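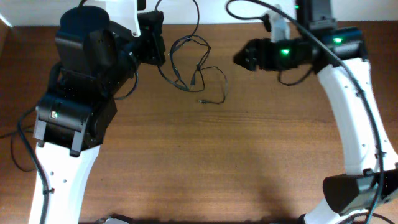
Filtstead two-arm bench cell, arms over the table, with cables between them.

Filtstead Bench Cell – used and refurbished
Sold and serviced by Szulc

Two arms, two grippers, one table. We sell this cell and we also talk a fair number of shops out of it, so please read the whole page before you ask for a quote.

What it is good for
Light, repetitive bench work where the parts show up in the same place every time. Sorting small plastic housings, moving finished pieces from tray to tray, holding a part steady while the other arm does something to it. Cables are harder. They bend a different way each time, and anyone who promises you hands-off cable work should be asked to show a full shift of it.

What it changes on the floor
The brochure from the maker talks about freeing people up. We put a cell into the Drallside shop in June and went back to see who had been freed. Grażyna Makowska, the line lead, still has the same crew. Two of them now spend much of the day loading trays and clearing stops, and one told us she liked the old job better because she could talk while she did it. Her wrists hurt less, though. Both things went in our notes.

Output went up by more than 30 parts a shift once the trays were changed. Before that it went down. Budget for the trays.

Training
Ryszard Dudek runs it on your site. He wants the people who do the job now in the room, and he will ask their supervisor to leave for the first hour. Shops that sent only an engineer called us back a lot.

Details
Condition: refurbished, tested at our bench
Service interval: 2,000 hours
Service visit: 70 an hour plus travel
Spare gripper fingers: 40 a pair
Table: not included
Tray design: quoted separately

Not for
Sharp parts, oily parts, anything heavy, or a plan that only works if somebody gets laid off by spring. We have seen that spreadsheet – it leaves out the person who clears the stops.

Trial units
Kamow has the current trial unit. The next slot opens after the holidays, and requests need to reach Dzifa Sarpong by 25th December. Tell her what the part is and who handles it now.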